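Student Project Report
Message Passing Between Home Sensors and a Shared Gateway
Department of Computing, Hilthorpe College
May 19, 2025

1. Background

Our project looked at how small sensors in a building can report to one gateway when they come from different makers. We used two kinds of node. The Pullow nodes publish readings to a broker over MQTT. The Foulkes nodes answer CoAP requests and go to sleep between them. Neither can read the other's data without a translator.

The plan was to write that translator, run it on the gateway in the Ernville building, and measure what was lost on the way. We did not try to design a new protocol. Earlier groups did, and their reports spend most of their pages on message headers.

2. Setup

The gateway ran a broker, a CoAP client and our translator as separate processes. Each reading was turned into a short JSON record with a node name, a quantity, a unit and a timestamp. Units were the first problem. The Pullow nodes send temperature as a decimal number and the Foulkes nodes send it as an integer in tenths of a degree. We put the conversion in a lookup table so that a new node type means a new row and no new code.

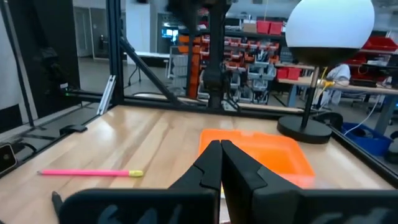 At the midterm review the first remark was that a lookup table only moves the problem, and that somebody would still have to keep the table current after the project ended. We agree. The table now has a version number, and the translator rejects a record if the node reports a version it does not know.

3. Tests

We ran three tests. The first sent readings at a steady rate with the network idle. The second repeated this with heavy traffic on the same access point. In the third we restarted the broker while readings were coming in.

The steady test gave no losses. Under heavy traffic the CoAP side slowed down, with delays of up to 2 seconds, because unanswered requests were sent again. The restart test was the worst. Pullow readings sent at QoS 0 while the broker was down were gone for good. At QoS 1 they were kept on the node and delivered after it reconnected, but a few came in twice. The translator now drops a record if the node name and timestamp match one it already has.

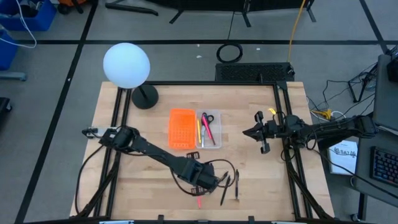 Figure 2. Tabletop with two robot arms and dark pens.

4. Limits and remaining work

All nodes were on one local network, so we cannot say how the translator behaves over a cellular link. Security was limited to a password on the broker. The CoAP side has no encryption yet, and DTLS should be added before anyone uses this outside the lab.

The code and the lookup table will stay in the course repository until August. The setup notes are in the same folder.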